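Speaker notes: Sorting and Returns at the Grurnow Branch Libraries
Grurnow Library Service, staff development session, November

Opening (2 minutes)
Welcome attendees and note that the slides will be available on the staff site after the session. Explain that the talk covers returned items only. Interlibrary loans from Zellel follow a separate procedure and will be addressed by that office.

Slide 2: Why returns were reviewed
Items at the Plilwood branch were waiting too long between the book drop and the shelf. Patrons saw titles listed as available and could not find them. The review looked at each handling step and asked which ones served the patron.

Slide 3: One surface, one purpose
The sorting table is to be used for sorting. Mail, repairs and displays move to the back counter. Items on hold go in one tray and items for the shelf in another. Pause here for questions from the branch desks.
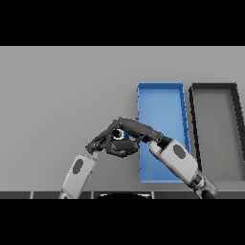

Slide 4: Timing
Holds are processed first. Staff on the opening shift should clear the overnight book drop within 30 minutes of the doors opening at 9. Remind supervisors that the evening shift is not expected to leave the drop empty.

Slide 5: Damaged items
Do not return a damaged item to circulation in order to fill a hold. Attach the repair slip, update the record and notify the patron. The Bárány Room collection does not circulate and must never be placed in the drop.

Closing
Refer attendees to the revised handbook. Written comments may be left with the branch supervisor through the end of the month.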